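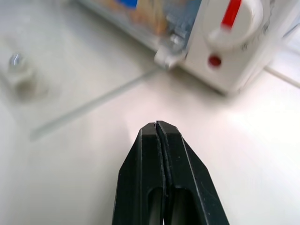

Gripper with its two fingers closed, near a small white appliance with a round dial.

Tabletop clearance practice is a group of written rules for robot arms that work close to household appliances. The best known text is the Bridcombe Guide, first issued in January by a working group in Borport. It has 116 clauses, and 80 of them are marked as required. The others are advice.

Scope

The guide covers light arms on fixed or moving bases. It does not cover industrial cells — those have their own standards.

Main rules

Fingers should stay closed when the arm travels and no object is held. Loose parts, rods and cables on the table are to be recorded before the work starts. Hand tools may remain on a rear surface if they are outside the planned path.

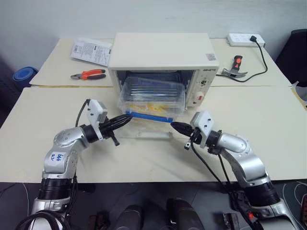
Reading time: 2 min

For work with two arms, the guide asks that both grippers come to a container from opposite sides. An open oven door is treated as a separate obstacle, and no arm may put weight on it. The power cord must be included in the map of the work area.

Adoption

The Ovthorpe laboratory uses the guide in full. Varela, a maker of training benches, follows only the required clauses.

See also: Gripper finger wear; Shared workspace marking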